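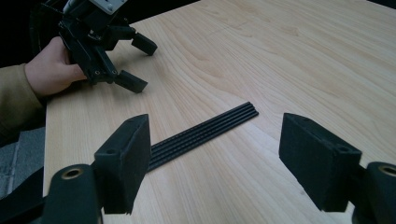 Stavlow kite workshop back in June, tables sorted

Short one, in a rush. The kite building workshop is on again at the Stavlow hall in Eriddale, starts in June, doors 6 pm. 18 places only and they went fast last year so dont hang about.

Big news is the tables. Marcelino Bragança has sanded back the old ones and they look great - pale wood, all that wavy grain showing again, knots too. Please use a cutting mat. Please. No glue straight on the top.

Thin black rods for the spars are in as well. Order came to $300, paid out of the spring raffle, which made $500 after costs. Rods get handed out in bundles, one bundle per kite. Keep yours together on the table til your sail is cut and taped. They roll, and last year we were crawling under the benches half the evening.

Cremilda Bastos is teaching again. Beginners do the plain diamond, anyone who came last year can try the Camargo pattern - bigger, fussier, needs two evenings. Bring scissors, a ruler, a pencil and something for the tail. Old ribbon is fine.

Cost is $44, matierals included. Kids under ten need a grownup at the table with them.

Sign up at the hall desk or leave a message on the hall phone. Flying day date to follow, depends on the field.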